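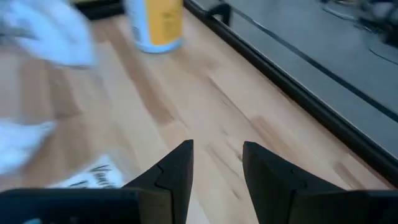 3.2 Work surface and sorting layout

All sorting was done on a tabletop of light wooden strips, oiled in July and left unvarnished. The surface was chosen for its low glare, although the change in tone from one strip to the next made small grey or silver items harder to pick out than on a plain white board. The Whiteley layout, which we follow in most respects, keeps the unsorted items at the near side of the table and the bins farther back, so that full bins stay clear of the working area.

Bins were shallow, open plastic trays in two colours, placed two by two with like colours on the diagonal (Figure 3). Colour alone therefore does not identify a bin; its row must also be known. In the Teltness trials a single row of bins was used, and items were often left in the neighbouring bin of the same colour. We wished to see whether the diagonal layout would reduce this kind of error.

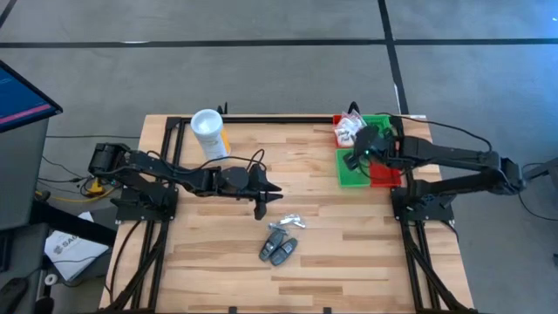

Figure 3. Table layout with red and green trays, a white packet in the upper red tray, and two key fobs and a metal key in the lower middle of the table.

Items were drawn from the Bikwood household set, which lists 63 small objects commonly found in a hall drawer or on a kitchen bench. Keys and fobs were treated as separate items even where they would normally share a ring. Soft packets were scored as placed once any part rested inside the tray - a looser rule than the one used for rigid items, which had to lie wholly within the rim. Taller containers such as canisters were kept on the table as standing objects and were not sorted.

Each layout was used for 80 rounds before the bins were moved.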